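Linari Player Support
Ticket: Decorations vanish from Flestside estate after switching layouts
Status: Waiting on player
Category: Housing and decorating

Opened by Gwenllian Mathias, Wednesday, 7:40 pm

Hello there, and thank you in advance to whoever picks this up, because I know you must get a lot of these. I have been decorating my Flestside estate since February and I'm so close to being done that I could cry a little over this one.

I have two saved layouts, one for the market garden and one for the winter hall. When I switch from the garden to the hall, everything on the upper terrace goes missing. It doesn't go back to my storage chest either (I looked, and then I looked again with all the filters off). The counter still says 100 of 100 hooks filled, so the game seems to think it's all sitting there. If I walk up the stairs I bump into things I can't see, which gave me quite a start the first time!

What I've tried so far:
Logging out and back in. No change.
Leaving the estate and coming back through the harbor gate. No change.
Switching back to the garden layout. The terrace comes back, all 41 pieces of it, exactly where I left them.
Turning the decoration detail slider from low to high. No change in the hall.

I haven't tried resetting the hall layout, as the button warns that it can't be undone and I got cold feet.

Reply from Valdis Petrauskas, Linari Support, 8:25 pm

Hi Gwenllian, and thank you for such a lovely thorough report. First things first, please don't press that reset button! You were right to leave it alone. Your pieces are safe on our side, and I can see every one of them listed under the hall layout.

Bumping into things you can't see tells me the objects are being placed but not drawn. We had a similar report last month from a player using the Adero lighting pack, where anything on a raised floor stopped drawing after a layout switch. Do you happen to have that pack turned on? It's under Estate, then Mood, then Packs, and it's easy to forget it's there once you've picked it.
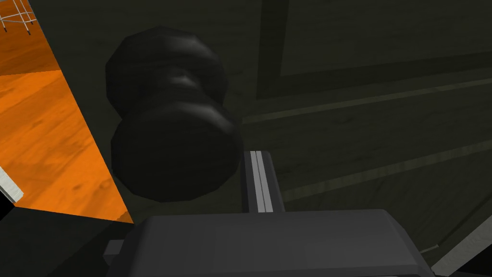 Dark, glossy model with two faceted lobes

Could you try these for me, in this order:
1. Load the garden layout and wait until the terrace is back.
2. Turn off any lighting pack and save the layout.
3. Leave the estate and wait 60 seconds before going back in.
4. Switch to the hall and go straight up to the terrace.

Reply from Gwenllian Mathias, 9:10 pm

Well, you were on to something! I did have the Adero pack on, in the hall but not in the garden, and I'd completely forgotten. With it off, most of the terrace came back. I'm still missing 13 pieces, and every one of them is from the Moldovan banquet set: the benches, the long table and the candle stands. The rugs from the same set are fine, which puzzles me, but they do lie flat on the floor, so maybe that matters?

I miss the blue evening light already, I must say. Will I be able to turn it back on someday?

Reply from Valdis Petrauskas, Linari Support, 9:35 pm

That is really useful, thank you, and yes, I think the rugs do matter. I've passed your layout along to the housing team with a note about the Moldovan set. Please keep the pack off for now, and I'll write to you here when I hear back about the blue light.

In the meantime, would you pick up one bench using the list view, put it down on the lower floor, and let me know if it shows? One is plenty. Leave the rest where they are so the team can look at them in place.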